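The Evening School That Never Closed

Monday, April 3, 2023
By a staff writer for Wumico Magazine

In Nenstead, people have gone to school after work since 1761. The first pupils learned to read bills and write letters. Today the Peretti Evening School has 34 courses, and nearly 200 adults come each week.
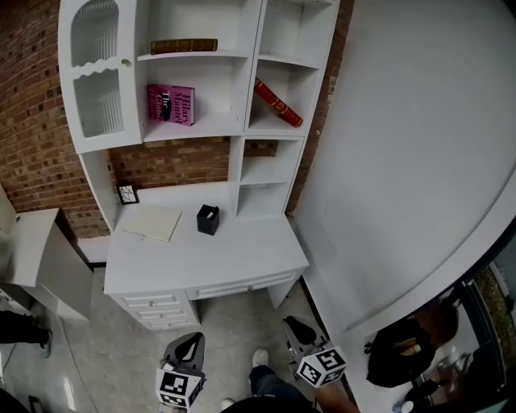
Who can join a course?
Any adult who lives in the town or works there, and no diploma is asked.

The fee is small, and it did not change since December. Bookkeeping and Spanish are full every term. 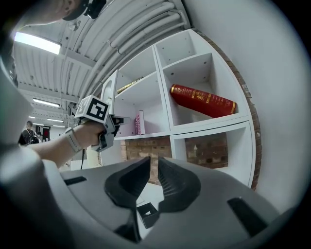 Learning to be a student again

Many adults are afraid of the first evening. They remember bad marks from long ago. For this reason the school gives no marks in the first 26 days. 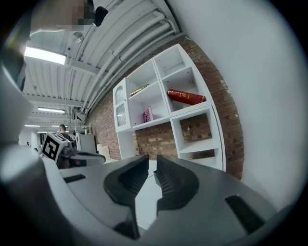
A second home in Vallejo

Last year the school opened a branch in Vallejo, with morning classes for people who work at night. The teachers travel between the two towns by bus, and they correct homework on the way,

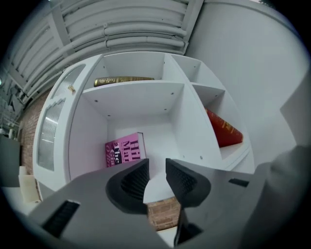
so the papers come back a little wrinkled. The students do not complain. Next term they will have a course in local history also, if a teacher is found.

Last updated: 9:15 a.m.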